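Flonton Tenants' Union Questions Hoscombe's "Paperless" Rent Portal
Group says the landlord's savings claims don't add up

FLONTON, October - The Flonton Tenants' Union today asked Hoscombe Property Management to put its planned online rent system on hold until renters see proof that it will save them money.

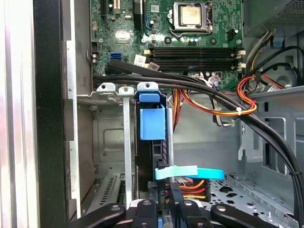 Hoscombe told residents last month that all rent, repair requests and lease renewals will move to a portal built by Skirevar. Paper checks will no longer be accepted. The company says the change will "cut costs for everyone," but it has not said by how much, or when anyone's rent would go down.

The union has read the notice closely. It lists a $9 monthly "access charge" for each apartment and a $2 fee for every card payment. It lists no discounts.

"We've heard about savings before," the union said in a statement. "The laundry card system was supposed to save us money too, and a wash costs more than it did with quarters."

The union surveyed 94 households at the Rungrueang Street buildings. In 43 of them, at least one adult pays by check or money order and wants to keep doing so.

Hoscombe has offered a help desk during office hours. The union doubts that will do much for people who work those same hours - and the notice gives no phone number for it.

The union is asking for a written cost breakdown, a free way to pay offline and a clear answer on who can see tenants' bank details. Hoscombe had not replied by 5 p.m.

Contact: Flonton Tenants' Union press desk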